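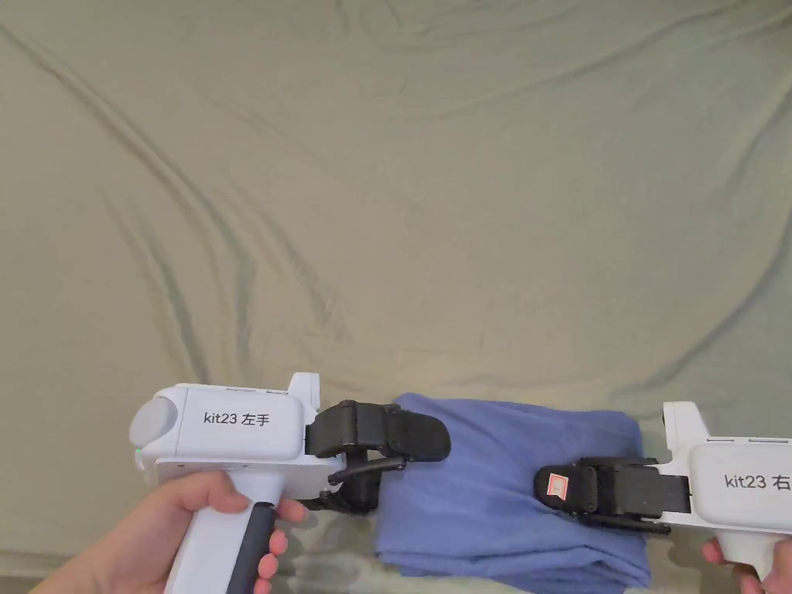

Blue, folded, on the green.

FOLDED GOODS
A story

The ad from Windance promised that a made bed and a folded stack would add an hour to your day. I have lived in Dullitz for 11 years and have never met anyone with an extra hour. Still, my sister paid for the course, so on Thursday I stood beside a bed and learned to fold.

The instructor had trained in Prondadness. She said this the way other people say Paris.

"Cloth wants to lie flat," she said.

I looked at the sheet, which was wrinkled from one corner to the other. If it wanted to lie flat, it was keeping that to itself.

She gave us 20 minutes for the blue things. Halves, then thirds, then press the air out with your palm. My first try slumped. My second looked like my first.
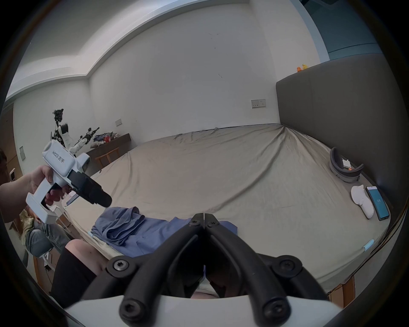
Do you have to smooth the bed before you fold on it?
Only under the piece you're working on, because a ridge in the sheet will show up as a crooked edge.

That was from the handout, page one, and I read it with my mouth shut tight. The woman next to me underlined it. She had driven in from Tóth and meant to get her money's worth.

"Does it stay folded in the drawer?" I asked.

"If the drawer is calm," said the instructor.

I thought about my drawer. It has a broken runner and 3 dead batteries in it.

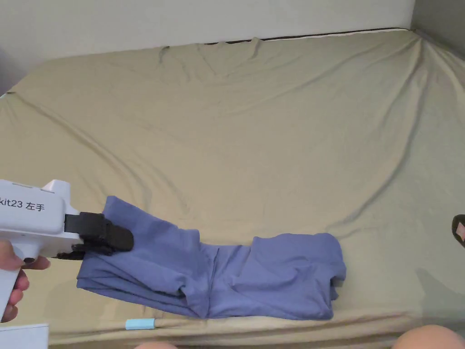
Windance Quarterly, No. 6

By the last part of the class we were on to pants, the soft kind with no shape of their own. Leg over leg, she told us, and bring the waist down to meet them. Mine came out shorter on one side. She called that a beginning. I had called it the same thing at home for years, without paying.

My sister phoned that night to ask if I felt any different.

I said I'd folded a towel. She waited for the rest. I went and opened the drawer, moved the batteries to the windowsill, and put the towel in. It took two shoves to close.

"Well?" she said.

"Ask me about the hour tomorrow," I told her, and went to find a sheet that needed changing.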